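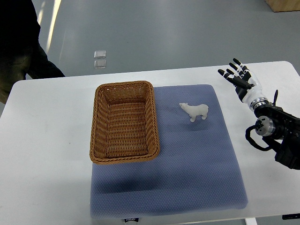
How to Clean and Store a Woven Wicker Basket

Wicker collects dust in the gaps between strands and becomes brittle when the air is too dry. The procedure below applies to natural fiber baskets with no fabric liner. Painted or lacquered baskets need a milder method, covered in the Tarkby finish guide.

What you need

Vacuum with a soft brush head
Old toothbrush, dry
Mild dish soap
2 cotton cloths
Spray bottle
Cloth mat or towel to protect the table

1. Empty the basket and turn it upside down over a trash can. Tap the base with an open hand.

2. Vacuum the outside first, then the inside. Move the brush along the strands. Brushing across them lifts loose ends.

3. Work the toothbrush into the corners and under the rim. Most of the dirt sits where the side wall meets the base.

4. Mix one teaspoon of soap into 12 ounces of lukewarm water. Dampen a cloth, wring it out hard and wipe one side at a time. Do not soak the basket - the base can sag and will dry out of shape.

5. Wipe again with the second cloth and plain water. Soap left in the weave attracts dust.

6. Dry in moving air, away from radiators and direct sun, for 12 hours. Turn the basket over halfway through.

7. Check for broken strands. Trim loose ends flush with small scissors. A strand that has slipped out can be misted, left for 5 minutes and tucked back under its neighbor.

8. Put small items back only when the base feels dry to the touch. Figurines and other light ornaments can go in without a liner.

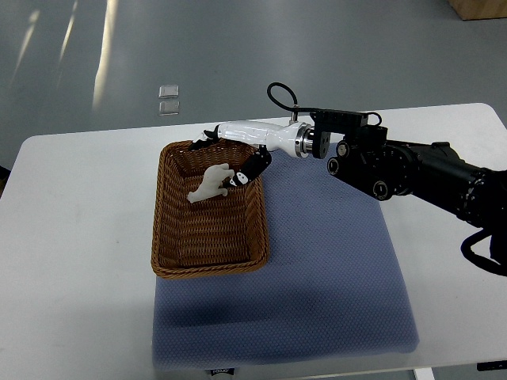 Storage

Keep baskets on an open shelf. Sealed plastic bags trap moisture and lead to mildew. Stack only baskets of the same shape, with a sheet of paper between them. In heated rooms, mist lightly once a month from the start of winter until March.

Text: Shalini Yadav
Last revised October 19, 2020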